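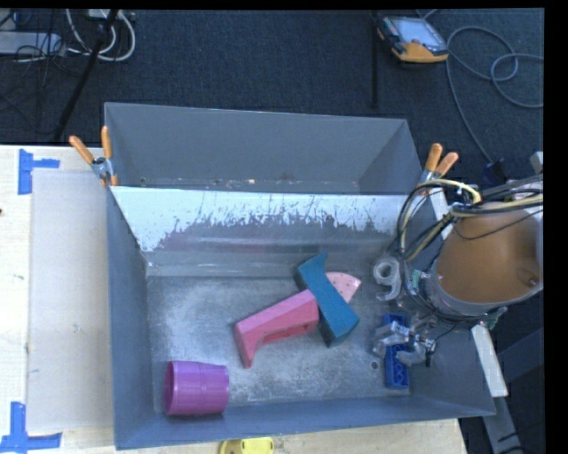 Acta de la reunión de la ludoteca Pomia

Fecha: 10/12/24
Lugar: sala de lectura del centro Astley
Asisten: las familias de los dos turnos, el equipo de tarde y la coordinación
Redacta: la secretaría de la ludoteca

Antes de entrar en materia queremos dar las gracias a todas las personas que se acercaron con la tarde tan fea que hizo, y muy especialmente a quienes trajeron bizcocho y termos de café (quedan dos termos en la cocina, por favor, que pasen a recogerlos sus dueños). Se empezó un poquito tarde, esperando a que aparcasen los últimos, y se leyó el acta anterior, que quedó aprobada con una única corrección: donde decía «armario del pasillo» debía decir «armario de la entrada».

1. Las cubetas metálicas

Fue el punto al que más tiempo dedicamos, y con mucho gusto, porque había opiniones para todo. Las cubetas grises siguen dando un servicio estupendo, pero están muy vividas: el panel inclinado que separa las dos tiene arañazos oscuros y zonas raspadas, más cuanto más se baja, y el suelo de la grande está lleno de roces blanquecinos. Una familia propuso pintarlas. Otra recordó que la pintura acaba saltando, y que los niños pequeños se llevan todo a la boca. Tras un buen rato de conversación se acuerda no pintarlas, pasar la mano con un guante por los bordes para ver si hay alguna rebaba y pedir a Clastano precio de unas alfombrillas de goma para el fondo.

En la cubeta de atrás, que está casi vacía, se ha ido quedando una hilera de motitas claras y otras de color óxido junto al panel. Se acuerda aspirarla y limpiarla con un paño antes de volver a meter nada dentro. El equipo de tarde se ofrece a hacerlo, y se lo agradecemos de corazón.

2. Clasificación de piezas

En la cubeta grande conviven ahora cosas que no son de la misma familia, como el vaso morado de plástico, la pieza rojiza en ángulo, la azul verdosa que termina en curva y el ladrillo de juguete azul oscuro. El vaso pasa a la caja de la cocinita, donde lo echarán de menos las meriendas de mentira. El ladrillo vuelve con las construcciones. Sobre la cuña rosa claro con puntitos rojizos hubo división de pareceres: hay quien la recuerda de un puzle en volumen y hay quien jura que vino con el lote de Dong. Se quedará en la bandeja de «piezas sin casa» hasta que alguien la reconozca. Lo mismo se hará con el aro translúcido gris que lleva un gancho curvo.

Se pide a las familias que miren en casa, debajo de los sofás y en los bolsillos de los abrigos, por si hubiera piezas nuestras de viaje.

3. Préstamo de juegos

Desde agosto se han prestado 34 juegos y faltan seis por devolver. No se trata de regañar a nadie, que todos sabemos cómo se nos pasan las semanas, pero se mandará un recordatorio cariñoso. El plazo de préstamo se amplía a 16 días, a petición de las familias del segundo turno.

4. Merienda de fin de año

Se celebrará en la misma sala, con chocolate y juegos de mesa. Astley nos deja las sillas plegables. Quien quiera traer algo dulce, que lo apunte en la hoja de la puerta, y que indique si lleva frutos secos. Calculamos alrededor de siete mesas, y si hiciera falta alguna más se pediría al aula de al lado.

5. Ruegos y preguntas

Se pregunta si se puede dejar el carrito de bebé en la entrada. Sí, siempre que no tape el armario. Se ruega también que los rotuladores se guarden con el tapón puesto.

Queda pendiente para la próxima reunión el presupuesto de las alfombrillas y decidir el color de las etiquetas nuevas.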